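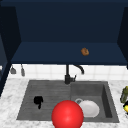

Figure 2. Open-front wall cabinet in navy, with shelf.

5. Hanging the Peñalver wall cabinet

CAUTION: The cabinet must be fixed to studs or solid masonry. Do not rely on drywall anchors alone. Two people are required for steps 3 and 4.

1. Mark a level line on the wall at the height of the cabinet's bottom edge. Check for pipes and wiring.

2. Screw the Deline hanging rail to the wall, 300 mm above the line. Use all 6 screws supplied. Do not tighten fully.

3. Lift the cabinet and hook both brackets over the rail. Keep hold of the cabinet until each bracket has clicked.

4. Check the cabinet for level from side to side. Turn the adjusting screw in each bracket clockwise to raise that corner. Tighten the rail screws through the access holes.
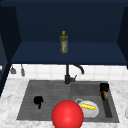

5. Push the shelf pins fully into the side panels and lower the shelf onto them. The shelf should not rock. If it does, remove it and reseat the pins.

NOTE: Cabinets made before January use the older Prolton bracket, which has no click stop. Fit the locking plate from bag 2 before letting go.

6. Fit the cover caps over the access holes.

Check the rail screws again after the cabinet has been loaded. Wipe the panels with a damp cloth only. Solvent cleaners will dull the finish.

Revised July 2, 2025. E. Vallejo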